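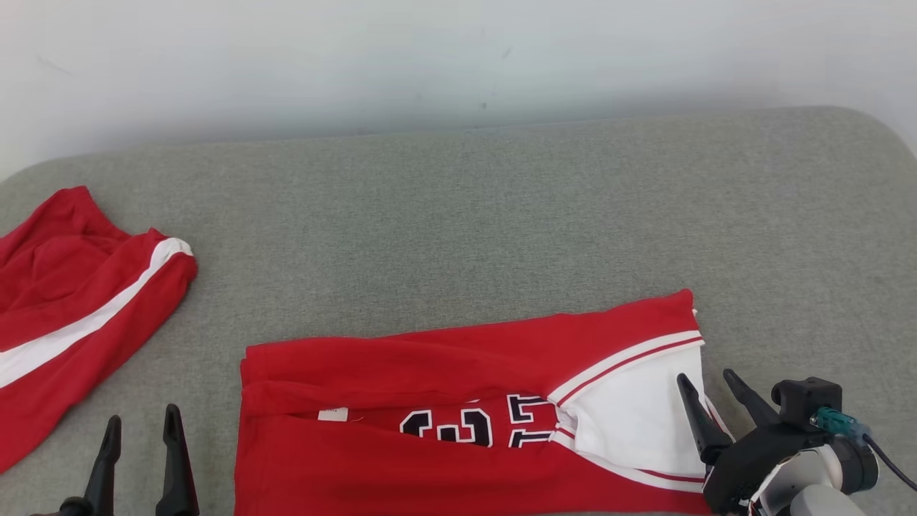 Photo: Rochelle Tapsell

From: Rochelle Tapsell
To: Clunitz Rec League, team managers list
Date: Thursday, June 11, 2020
Subject: Re: Folding and bagging the uniforms

Thanks to everyone who wrote back. I'm answering Ehab's questions under his own words so it stays in one place. The photo is a red set on my couch, with the shorts to the left and the jersey partway through the fold.

Ehab Ghoneim wrote:

> Rochelle, I have the red and the blue uniforms at my house and I would like
> to get them out of here before the end of the month. Three questions.
>
> First, are we folding or rolling? Angus told me rolling and the sheet from
> April says folding. I did some of the blue ones rolled already and they look
> fine to me, but they take up more of the bin.
>
> Second, do the shorts go inside the jersey or in a separate bag? Last season
> they came back to me in separate bags and I spent an evening matching sizes.
>
> Third, what do we do with the ones where the numbers are starting to peel?
> There are not many but I don't want to hand them out and have a parent call me.
>
> I can drive the bins over to the Szabo Street closet any weekday after work,
> as long as somebody has the key.
>
> Ehab

Folding or rolling

Folding. Angus was right that we used to roll, and rolling is fine for a gym bag, but these are going to sit for months and the numbers on the front are thick. When they are rolled tight the numbers bend around and stay bent. Two seasons ago we had a bin come out with a crack down the middle of a lot of them. If your blue ones are rolled loosely I would still redo them, but there's no rush on it.

How I do the jersey:

Lay it on its back with the front facing up and smooth it out with your hands. Do it on something bigger than your lap. A couch seat works, a bed is better, and the floor is fine if it's clean. Pull the armholes flat first. The trim likes to curl under and if you leave it curled it will have a crease in it next spring.

Bring the bottom hem up toward the chest, and then fold down from the shoulders, so that you have a long band going side to side. Try to get the creases above and below the numbers. You won't always manage it on the small sizes. A crease across a number is still better than a tight roll.

Then bring the two ends in to the middle and turn the whole thing over. It should be close to the size of a sheet of paper. I used to do the ends first and the long fold second, the way they do it in a store, and it comes out neater on a cotton T-shirt. This material slides around too much and it opened up on me every time.

Please check the size on each one before you close it up. Some of the older labels are hard to read now. If you can't read it, lay it on top of one you know and go by that, then put a piece of masking tape on the bag with the size. Tape on the bag only, please. Last time some of it went on the jerseys and it took a while to get the glue off.

Shorts

Inside the jersey, same size, one set to a bag. I know some kids wear a bigger short than jersey, but we sort that out at handout, and it is much easier to swap two pairs across a table than to match up the entire league.

Fold the shorts in half down the middle so one leg is on top of the other and the stripes are on the outside. Then fold the waist down to the hem. If there is a drawstring, tie it in a bow before you fold. Don't knot it. Put the shorts on the jersey before you bring the ends in and they will hold together as a bundle.

If a pair is missing, bag the jersey alone and write NO SHORTS on the tape. Do the same the other way around.

Peeling numbers

Set them aside in a grocery bag with a note saying how many there are and which color. Remo Fabbri has offered to press them again at his shop. He needs them inside out and he needs them clean. He said not to try it at home with an iron, and I'll pass along that I did try it at home with an iron once and he is correct.

If the number is only lifting at a corner, it still goes to Remo. They don't get better in storage.

Washing

A few people asked about this off the list. Cold water, inside out, no softener, hang to dry. If they came back to you unwashed, please wash them before you fold, even if they seem all right. Wash the reds by themselves the first time. Make sure they are completely dry before they go in a bag, and give it an extra day if you aren't sure, especially at the waistband.

Bags and bins

I have a box of 200 clear bags, which should cover all of us. I can leave a stack on my porch for anyone who wants some. Squeeze the air out and fold the top over. You don't need to tape them shut.

The gray bins hold the youth sizes and the clear bins hold the adult sizes. Biggest sizes at the bottom. Put the list of what's in the bin on top, inside the lid, so we don't have to dig for it. Tipene Ngata has the blank lists and can email you one. Please fill it in as you pack, and don't leave it until afterward.

Getting them to the closet

Tipene also has the key. Ehab, he says weekdays are good for him after 5:30 but to text first. The closet has room for 80 sets on the lower shelves and the rest go up top, where you will want the step stool from the hallway. Leave the shelf on the left alone, that belongs to the volleyball people.

Angus still has 3 adult jerseys from the tournament in his car, all red. Angus, if you read this, you can drop them on my porch when you pick up bags and I'll do them with mine.

I don't have an answer yet on when the season will start, so please don't ask me that one. I would just like the uniforms to be ready when we do hear.

Rochelle

--
Clunitz Rec League team managers list
To leave the list, reply with the word REMOVE in the subject line.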